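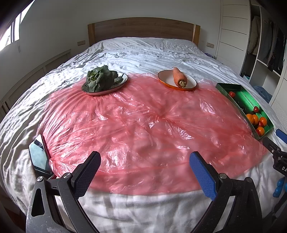 A plate of greens, a carrot in its dish and a tray of small fruit, set out on a plastic sheet over a bed.

The Long Road to the Household Robot

The promise of a machine that tidies the home has been made to the public in every decade since the vacuum cleaner became common. Factories have long had arms that weld and paint. Warehouses have carts that find their own way between shelves. The home, by comparison, has received a floor cleaner, a lawn mower and a great many demonstrations.

The question for this magazine's readers, many of whom manage kitchens, laundries and small workshops, is a practical one. Can a machine be given a chore today and be trusted to finish it? The evidence gathered for this article suggests that the answer depends heavily on the chore, and that the ones people most want done are among the hardest.

Sorting food is a useful case. A person putting away groceries handles a carrot, a bunch of greens and a few cherry tomatoes without thinking about any of them. Each calls for a different touch. The carrot is stiff and may be seized almost anywhere. Leaves fold, tear and hide their own stems. A tomato must be held firmly enough to stay put and gently enough to stay whole. Citrus falls between these extremes, and for that reason it is popular with those who test machine hands.

Miroslava Štěpánek, who directs handling trials at Droser, describes the hand as the slowest part of the field to mature. Cameras have become cheap and the software that reads them has improved every year. Fingers have not kept pace. The company's current design uses two fingers with soft pads, and she expects that number to stay where it is for some time. More fingers, in her account, bring more motors, more weight and more repairs.

The surface beneath the object matters as well. Most early trials were carried out on hard, level tables under fixed lamps. A home offers bedding that sinks, plastic that wrinkles and shines, and daylight that changes by the hour. A machine that performs well on a bench may reach too high or too low on a mattress, and a bright streak of reflected light may be read as the edge of an object. Engineers at Premier, a supplier of packing equipment, reported this difficulty in September and have since added soft and glossy surfaces to their own test program.

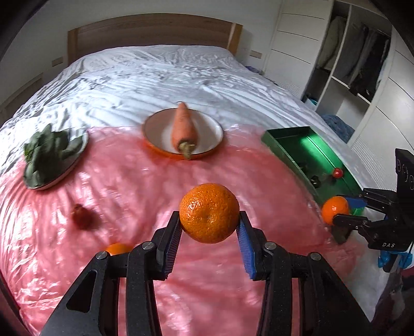
Can a household machine put away a week's groceries without supervision?
Current machines can move single, firm items from one place to another in a room they have been prepared for, but a full week's groceries, with bags, leaves and soft fruit mixed together, still requires a person nearby.

The shop floor presents a more favorable picture. At Malý, a produce packer in Horov, one line now fills trays of citrus with little human help. The fruit arrives washed and graded, the trays are identical and the lighting never changes. During one monitored shift the line placed 993 pieces. Štěpánka Sokol, the plant manager, is careful about what that figure shows. The line handles one kind of fruit. When plums or tomatoes are scheduled, the work returns to the packing staff, and the changeover takes two hours.

Her caution is widely shared. Mixed trays remain a challenge even in well-run plants. Small fruit tends to settle against larger fruit, dark items are easily lost against a dark tray, and a raised edge blocks the approach of a finger from the side. A worker solves these problems by nudging one piece aside to reach another. Teaching a machine to nudge, and to know when to stop, is the subject of much present research.

Cost is the other obstacle. A packing line repays its price by running through the night. A household arm would be needed for a few minutes at a time, spread over the day, and it would have to be safe around children and pets for all the hours it stood idle. Manufacturers have yet to show that a family would accept such a machine at the price now required to build it. Leasing has been proposed, as has shared use within apartment buildings, and neither has been tried at any scale.

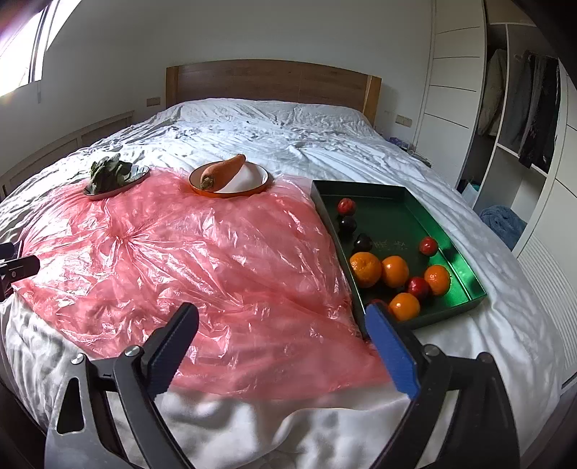
Sheldon Zacharias would like the industry to stop speaking of chores as though they were all alike. Folding a towel, he argues, has almost nothing in common with rinsing lettuce, and a buyer who is shown the first should not be led to expect the second. He would prefer to see each machine sold with a plain list of the tasks it can complete and the rate at which it fails.

Such a list would be of service to buyers, and some suppliers have begun to move in that direction. Droser intends to publish failure rates for its next hand, item by item, beginning with root vegetables and citrus. Leafy greens will be added at a later stage. Until then, the company advises customers to keep them on the list of work done by staff.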